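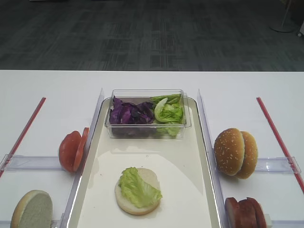

April 10, 2023 — burger cell, Lisport bench

Run 16 stopped itself, protective stop on the left arm. Irix log just says joint 2 torque over limit, no warning before it. Lettuce was already on the bottom bun, next step was tomato.

Replayed the log. Arm came in low for the tomato pick and the fingers caught the clear divider. Pushed sideways until it tripped. So it's the height offset again — Gudeta config still has the old one from before the rails were moved. My fault, I only changed it on the right side.

Also: stop released the brakes for a moment when I reset. Wrist sagged. Not far but I had a hand near the tray, shoudn't have. From now on nobody reaches over the tray till the pendant shows arms locked, both of them!!

Done so far
— left offset corrected, 83 mm, checked with no food
— speed down to half for tomato and meat picks
— mail to Stornano re brake release, no answer yet

Still to do: put the dividers in the collision model. The depth camera doesnt pick up clear acrylic, so the planner thinks there's nothing there. Two more dry runs before anyone uses the left arm with food.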